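Speaker notes - "What the cube result does and doesn't show"
Reading group talk, February. 30 min plus questions.

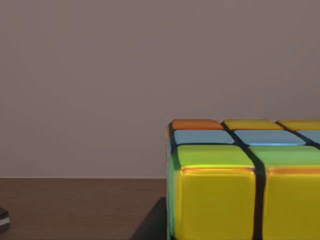
Slide 1. Simulated cube, close view. Green and yellow nearest us, wall and tabletop behind.

Leave this up while people sit down. Ask the room: could you tell me the state of this cube? You get part of the top and part of the front. The left side is nearly edge-on. Even a very good colour reader can't give you the rest. Keep that in your heads, it comes back on slide 6.

Point at the highlights too. Light blue sticker in the middle, bright along the lower edge. Soft light from above, plain wall. It's a kind world to be a vision model in.

Slide 2. What's being claimed
The Skallum method, as written up: train a policy entirely in simulation, shuffle the lighting and colours, run it on the real arm with no fine-tuning. The headline is that it "transfers". Say the word slowly. I want to spend most of the talk on what was measured before anyone used it.

I'm not here to bash the Skallum people. They shared their code and answered my emails. I just don't think the paper supports its own title.

Slide 3. The numbers
2,646 simulated episodes for evaluation. 36 on the real arm. Let those sit side by side for a second.

Of the 36 real trials, 30 were scored a success. Sounds fine. Now read the footnote: success means the requested face was turned and the cube stayed in the grip. One turn. It does not mean solved, and it doesn't mean the policy knew what it had afterwards. The abstract says "cube manipulation" and lets you fill in the rest.

(If someone says that's standard practice - yes, it is. That's my complaint.)

Slide 4. Where the variation comes from
They randomize sticker tint, light direction and camera position. They don't randomize friction between layers, and they don't randomize how worn the cube is. Anybody who has owned a cheap cube knows it catches on the corners. The simulated one turns like butter every time.

Only 2 real cubes were used, both new. No breakdown by cube in the paper. I asked, and the per-cube logs weren't kept.

Slide 5. Our rerun
We rebuilt the setup in Sondeo at the Mowat lab. Same policy weights, same camera settings as far as the paper gives them. Credit to Kiyoshi Arai, who did nearly all the porting and found that the release had a different camera height from the one in the text.

What we saw: colour reading held up well. Better than I expected, and I should say so out loud. Yellow next to orange was the pair I'd have bet on failing, and it mostly didn't.

What went badly was anything at close range, when the cube runs out of the camera's view. The policy still gave a confident guess for faces it had no way of seeing.

Don't oversell this. It's our rerun, in our simulator, and we have no real arm trials yet. If I'm going to grumble about other people's evidence I'd better be plain about mine.

Slide 6. Back to the opening picture
No need to flip back, they'll remember it. Ask again: what colour is the back face? The honest output is "don't know". The Skallum training loss gives no reward for saying that, so the policy never learned to say it.

The Poreck baseline is older and clumsier, and it turns the cube to look before committing. Slower on every task. I would still trust it more in a close view like the one we started with. That's opinion, and the slide says opinion.

Slide 7. What would change my mind
Real trials with worn cubes, logged per cube.
A score for the whole sequence, start to finish.
Some measure of how sure the policy is, checked against what the camera could see at that moment.
The failed runs on video. All of them.

None of this is expensive. The third one could be done with the data they already have, if they still have it.

Slide 8. Questions
Likely ones:

"Isn't simulation good enough for early work?" For early work, sure. Then call it early work in the title.

"Did you tell the authors?" Yes, about the camera height. They're fixing the release. No reply yet on the confidence point.

"Will you share the rerun?" Once Kiyoshi has tidied the configs. Don't promise a date.

If we're short on time, skip slide 4 and go straight to the rerun. Bring the adapter, the one in that room is flaky.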